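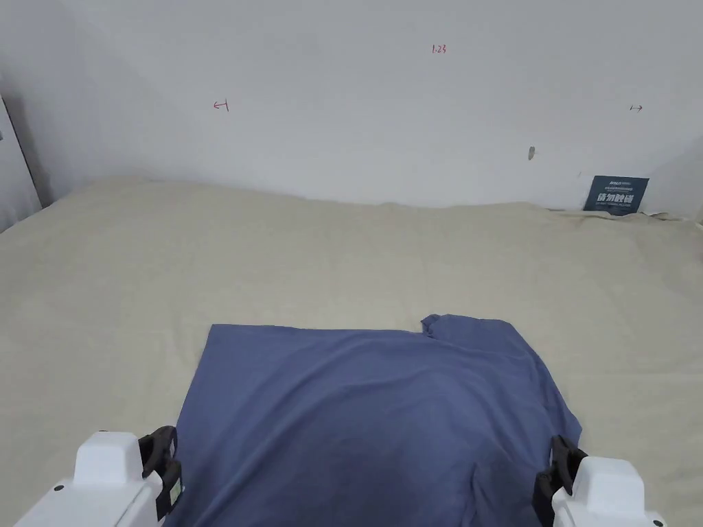 Nistport, 09/03/2023

World Kidney Day. I only knew because there was a poster for it in the renal clinic, next to the height chart, and my appointment happened to fall on the same day. The one after this is in July.

Caught the 206 from the bottom of the hill. It was early for once and I got to the hospital with time to spare, so I had toast in the canteen. Brown, one slice, scraping of margarine. Wrote it in the food record as I'm meant to.

Bloods had been done last week at the surgery. Creatinine 173, and the function figure is 39. It was one lower than that in the autumn. Dr Myung said not to read anything into a single point, as it moves with how much you've drunk and what you ate the night before, and that what she wants is a flat line over a year or two. I asked whether flat meant no more tablets. It doesn't. She has put the evening one up and left the morning one alone. Repeat blood test in a fortnight because of the change.

Blood pressure was high in the clinic, as always, and she looked at my home readings instead. I was glad I'd kept them up. There are gaps at Christmas and the week the cuff battery went. She asked about the gaps and I told her.

Ankles fine. Weight the same with shoes off. She asked if I was getting up in the night and I said twice, sometimes three times, and she wrote that down without saying anything about it.

Then the dietitian, who is new. Perrine Chauvin. She is French and speaks very quickly and I had to ask her to go back over the part about potassium. As far as I can make out my potassium is all right at present and I needn't give up bananas or tomatoes, which I had given up two years ago after reading a leaflet in somebody else's waiting room. I felt a bit foolish. She said plenty of people do it. The salt is a different story. She went through the food record and put a pencil line under the ham, the stock cubes, the tinned soup and, to my surprise, the bread. Two slices at dinner as well as the sandwich adds up. I am to try the unsalted butter for a month and see if I can stand it.

No anti-inflammatories for my knee, she said, and I said I knew. Paracetamol only. The knee is no better.

On the way out there was a table in the main corridor for the day itself, with leaflets and a tin. Annatjie Le Roux was on it. I hadn't seen her since she had her transplant and I walked straight past her at first. She has put weight on and had her hair cut. We talked for a good while. She goes back every three months now. The Drodstead walk last year made £591 and they're hoping to do it again when the weather turns, the short route round the reservoir this time, as the long one was too much for half the people who turned up. I've put my name down for marshalling. Standing still in a bib I can manage.

She asked if my brother had been tested. I said we hadn't got to that stage and I hoped we wouldn't. She said it was worth talking about before you have to. I changed the subject to the bus times.

Picked up the new tablets at Pruvost's. They only had half and owe me the rest, to be collected after the weekend. Yannick on the counter checked them against the old box and told me to throw away the lower strength so that I don't muddle them. I'm to bring them back to the shop, he said, and not put them down the sink.

Trygve rang at teatime to ask how it went. I gave him the numbers and he wrote them down, I could hear him doing it. Didn't mention what Annatjie had said. He is coming over to look at the gutter.

Supper: omelette, peas, potatoes boiled with no salt. Pepper and a bit of mustard. It was edible. Tomato on the side, first in a long time.

Evening reading 148 over 84. Took the new tablet at nine. Must ring the surgery in the morning for the blood test and see if they'll do an early one.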